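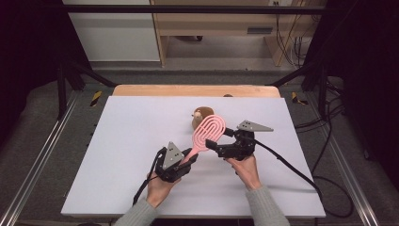 Un cepillo rosa, dos pinzas negras y un tablero blanco.

Preguntas frecuentes – Cineclub Solheim

¿Qué tipo de películas se proyectan?
Sobre todo documentales y cine de autor, con preferencia por títulos que pasaron poco tiempo en salas comerciales. Cada ciclo tiene un tema. El de este trimestre está dedicado a los oficios, y en junio empieza otro sobre islas y faros. También hay una sesión mensual de cine mudo con piano en directo.

¿Quién elige la programación?
La programadora es Nurhan Karakaya. Ekrem Soylu se ocupa de la sesión de cine mudo y de los cortometrajes que preceden a algunos largos. Aceptamos propuestas del público por correo, aunque entre la propuesta y la proyección pueden pasar varios meses, porque hay que localizar los derechos y una copia en buen estado.

¿Dónde está la sala?
En Stadville, en el edificio del antiguo cine Flellivmont. La entrada es por la calle lateral. La puerta de la fachada principal solo se usa como salida.

¿Cuántas butacas hay?
La sala tiene 121 butacas sin numerar. Las dos primeras filas quedan muy cerca de la pantalla y son incómodas para leer subtítulos. Hay espacio para sillas de ruedas al final del pasillo derecho; conviene avisar al reservar.

¿Cuánto cuesta la entrada?
La entrada general cuesta 9 euros. Los socios pagan seis y los menores de dieciséis años, cuatro. No hay recargo por comprar en la web.

¿Cómo me hago socio?
Rellenando el formulario de la web o en taquilla. La cuota es anual y cuenta desde el día del alta. El carné es personal, pero permite llevar a un acompañante con tarifa reducida en la sesión de cine mudo.

¿Las películas se proyectan en versión original?
Sí, siempre con subtítulos en español. Las sesiones infantiles son la excepción: se proyectan dobladas cuando existe doblaje. Si una copia llega con subtítulos en otro idioma, lo indicamos en la ficha de la película.

¿Se puede entrar con la película empezada?
Hasta diez minutos después del inicio. Pasado ese tiempo se cierra la puerta y la entrada no se reembolsa. No ponemos publicidad, así que la hora anunciada es la hora real.

¿Puedo devolver una entrada?
Hasta las 17:00 del mismo día, desde el enlace que aparece en el correo de compra. Si cancelamos nosotros la sesión, el importe se devuelve en la tarjeta sin necesidad de pedirlo.

¿Prestan películas en DVD?
Sí, a los socios. El fondo tiene 1368 títulos, de los cuales 302 son documentales. Se pueden llevar tres discos a la vez durante dos semanas. El catálogo se consulta en la web con el buscador Ernosum – los títulos están ordenados por director y no por país. Los discos marcados como «consulta» solo pueden verse en el local.

¿Qué pasa si devuelvo un DVD con retraso?
No hay multa. El préstamo queda bloqueado tantos días como haya durado el retraso. En caso de pérdida hay que reponer el mismo título o, si está descatalogado, abonar el precio que figura en la ficha.

¿Hay coloquio después de la película?
Solo en las sesiones que lo indican en el programa. Suelen durar media hora y se puede salir en cualquier momento – se deja encendida la luz del pasillo.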